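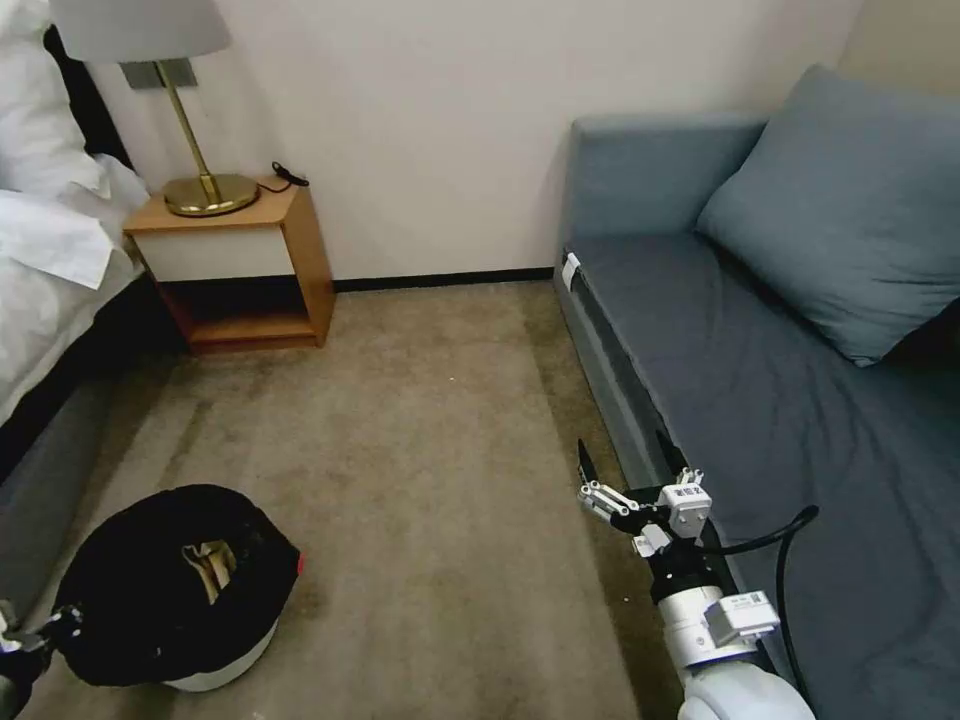

8. Floor Pickup in a Furnished Room

Floor Pickup is the task in which the Tindon collects light litter from the floor and drops it in a wastebasket. It is the task most new operators run first. It is also the one that gives the wrong idea of what the machine can do, so read 8.1 before you start.

8.1 What to expect

Floor Pickup works. It does not work every time, and it does not replace a person cleaning the room. During the September trial at Floncombe the Tindon attempted 996 pickups on carpet. In 172 of them an operator had to step in, most often for one of these causes:

Item pressed flat into the carpet, with no edge to pinch
Item under or partly under furniture
Item caught on the rim of the wastebasket during release
Bottle rolled away on first contact

A person picks up the same items faster and misses fewer. The reason to run the task is that it can go on while staff work in the next room. Plan on one operator within earshot. If you were told the unit can be left alone on a floor of guest rooms, that is wrong for the current release.

The Tindon does not vacuum, wipe, make beds or sort recycling. Bed making has been tried with this arm and is not supported.

8.2 Before you begin

You need:

The Tindon base unit, charged above the green mark
Both hands fitted and tested (see Section 5)
One round wastebasket, open top, lined or unlined
The Urudel control tablet, paired to the unit

CAUTION: Keep people and animals out of the room while the arms are powered. The arms slow down on contact but do not stop instantly.

CAUTION: Do not run Floor Pickup on broken glass, needles, batteries, wet food or anything you would not pick up with a bare hand. Clear these yourself first.

8.3 Setting up the room

1. Open the door fully and wedge it. The unit needs the doorway clear to back out.

2. Turn on the room lights. Daylight alone is fine if it is even. Strong sun across the carpet makes shadows that the Urudel software can take for flat items.

3. Tuck up bedding that reaches the floor. Bedding that hangs partway down the side can stay as it is, but expect the unit to keep a wide margin on that side.

4. Place the wastebasket where the left hand can reach the rim. It should stand on the same floor surface as the unit, not on a rug edge.

5. Drive the unit in with the tablet until the open part of the floor is in front of it. Leave room for both elbows.

6. Press ROOM SCAN and wait for the tone. This takes up to 15 seconds. Do not walk through the room during the scan.

NOTE: If you move the wastebasket after the scan, scan again. The unit remembers where the rim was and will release over that spot.

8.4 Running the task

1. On the tablet, choose TASKS, then FLOOR PICKUP.

2. Check the items marked on the tablet. Tap any marked item you want left alone. Guests' belongings on the floor look the same as litter to the machine — socks, receipts and earplugs have all been thrown away in testing.

3. Press HOLD BASKET. The left hand closes on the rim. Watch this step. If the basket tips or slides, press PAUSE, straighten it, and press HOLD BASKET again.

4. Press START. The right hand goes to the nearest marked item, picks it up, carries it over the basket and opens.

5. Let it work through the list. It takes one item at a time and will not gather two in one trip.
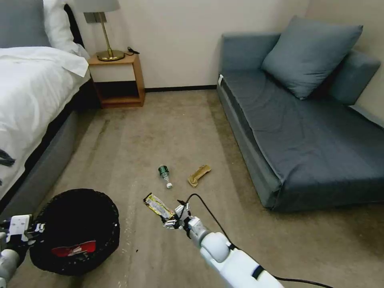 Figure 8-1. Snack wrapper in the right hand, left hand at the rim of the wastebasket. Bottle and brown paper wrapper still on the carpet.

6. Pay attention when it comes to a bottle. The hand should take a bottle across the middle. If the fingers come down near the cap, press PAUSE and use NUDGE to shift the grip point.

7. When the list is finished the tablet shows DONE. This means every marked item was attempted. It does not mean the floor is clean. Look for yourself.

8. Press RELEASE BASKET before you drive the unit away. If you forget, the unit will refuse to move and show code B2.

Foil wrappers are usually the easiest thing on the list because they stand up off the carpet and crumple in the fingers. Paper that has been stepped on is the hardest. Kekeli Yakubu, who wrote the original version of this section, allowed three tries on flat paper before calling for help. The default is now two, as the third try almost never did any good and could pull at the carpet pile. You can change it under TASKS, RETRIES.

8.5 Checking the work

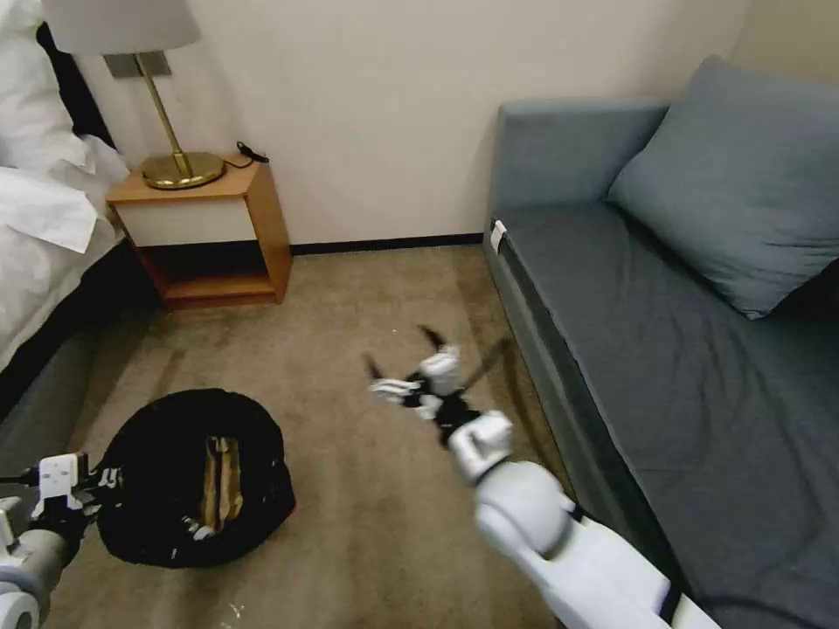 Finishing a room is still a person's job, and the checklist should say so. The Tindon handles items bigger than a bottle cap. Crumbs, lint and bits of torn paper are under its size limit and will not be marked at all. Walk the floor after DONE, and look closest to the unit first, where the arms block the camera's view of the carpet. Small white specks like the few in front of the round black rim, under the left hand, have to be vacuumed. The task also ignores anything above floor height, so a cord left on top of a nightstand stays where it is. Check along the bottom of the sofa too. The unit will not reach into a dark gap under furniture, and an item that rolls in there drops off the list without a warning.

Write down on the room sheet:

Items missed
Items you had to pick up by hand
Any time you pressed PAUSE, and why

Heriberto Montes at Orozco collects the room sheets for the software team. Short notes are fine. "Bottle rolled, got it on second try" is more use than a score out of ten.

8.6 Common problems

The right hand stays open in midair and does nothing.
The unit is waiting for you to confirm an item. Check the tablet. If there is no message, press PAUSE, then RESUME. If the hand still does not move, press STOP and rescan.

The hand closes on nothing and goes to the basket anyway.
The grip check is off or the fingertip pads are worn. Turn on GRIP CHECK under SETTINGS. Replace the pads if they look shiny.

The item sticks to the fingers over the basket.
Usually tape or a sticky wrapper. Press SHAKE once. If it does not drop, press STOP, wait for the arm light to go out, and take it off by hand.

The basket liner comes out with the hand.
Fold the liner further down over the outside of the rim, then run HOLD BASKET again.

The unit marks a stain as an item.
Tap it off the list. Dark patches in a mottled carpet will do this, and scanning again seldom helps. Brighter room lights sometimes do.

If a problem is not listed, stop the task and finish the room by hand. Report the code to Nesma El Sherbiny on the support line with the time of day it happened.

Continue to Section 9, Charging and Storage.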